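When a Robot Comes to Work in the Kitchen

Have you ever wondered who washes the cups when lots and lots of people share one kitchen? At your house it might be you, or a grown-up, or a big sister who says it is your turn again. But in a place where many people work, the cups pile up quickly, and somebody has to deal with them!

We are going to visit one of those places. It is called Castance, and it is a company in the town of Verkholm that makes lunches for schools. There are 84 people working there, and every school day they make 2,000 lunches, which they pack into boxes and load onto vans. If you go to school in Verkholm, you may well have eaten one of their cheese rolls (they are very good cheese rolls).

The first thing to know is that Castance has had machines for a long time. One machine slices the bread. Another one puts lids on the soup. When a machine does a job that a person used to do by hand, grown-ups call it automation. It is a long word, so say it slowly: aw-toe-MAY-shun. The bread slicer is automation. So is the dishwasher, if you think about it, and so is the door at the supermarket that slides open when you walk up to it with your arms full.

Now, the bread slicer is a fine machine, but it can only slice bread. You could not ask it to put away a mug. It would not know what a mug was, and it would probably make a terrible noise. A robot arm is different. It has joints that bend, a little like your shoulder and your elbow and your wrist, so it can reach forward and back and turn things over. With the right instructions, the same arm can do one job in the morning and another job in the afternoon.

That is why the people at Castance decided to try one. They did not start in the big hall where the lunches are made, where everybody is in a hurry. They started in the small kitchen, the one where the workers make their tea and coffee and rinse their bowls after lunch. The robot is called Brenda. The workers got to choose the name, and there was a vote with slips of paper in a soup pot, and Brenda won by 2 votes.

Brenda's job is to help with the dishes. That sounds easy, doesn't it? You have probably dried a bowl while thinking about something else entirely. But try to imagine explaining it to someone who has never seen a bowl before. Where is the edge? How hard should you squeeze? Does it go in the rack or on the shelf? A mug has a handle and a bowl does not, so they cannot be picked up in quite the same way, and a mug lying on its side is a different puzzle from a mug standing up.
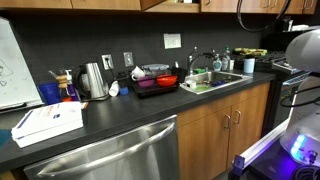 Brenda's white arm is on the right, next to the stove. Can you find the purple bowl and the red-orange bowl in the dish rack?

A kitchen is a tricky place for a robot. In the big hall, the bread always comes down the belt the same way, slice after slice after slice. In a kitchen, people come in and out and leave things wherever they like. A sponge might be by the faucet today and next to the kettle tomorrow. See-through things are especially hard. You and I can spot a glass or a clear bottle because we know what to look for – the shine, and the way the things behind it look a bit wobbly. A robot's cameras can look straight through it and miss it.

So Brenda had to learn, and her teachers were the workers. A person moved the arm through a job many times over, picking up a mug and setting it down, and the computer kept a record of every bend and turn. They did this 298 times with mugs alone. (If you have ever practiced the same song on the piano until your whole family could hum it, you will know how that feels.)

What changed for the people?

This is the part grown-ups talk about the most. When a robot comes to a workplace, it is natural for people to worry. Will it take my job? Will I have to do something I don't know how to do? Those are good questions, and it is all right to ask them out loud.

At Castance, nobody had washing the staff cups as their whole job. The workers took turns, a week at a time, and most of them were happy to take fewer turns. But they did get some new chores. Someone has to check on Brenda at seven in the morning and make sure nothing is in her way. Someone has to decide what she should practice next. And there is a new rule that you must let her finish moving and press the pause button before you reach in for your mug. Even when you are thirsty!

A few of the workers found out that they liked teaching a robot very much. They went on a course at Kobori, a training school on the other side of town, and now they spend part of the week in the lunch hall and part of it on robot lessons. Others would sooner leave the robot alone, and some of them miss the chats they used to have while one person washed and another one dried. They said so at a meeting in February, and so the big pots are still washed by hand, by two people, with the radio on.

In other places the change can be harder. Sometimes a machine really does take over most of a person's work, and then the company and the workers have to talk about what that person will do next and who will help them learn it. The machine can't decide that. People have to.

Something to try at home

Ask a grown-up or a friend to be your robot. Put a plastic cup on the table and tell your robot how to pick it up and put it somewhere else. The robot may only do exactly what you say. If you say "pick up the cup," your robot should ask, "With what?" If you say "with your hand," your robot should ask, "Which one?" Keep going until the cup has moved, and then swap places and let your robot give the orders.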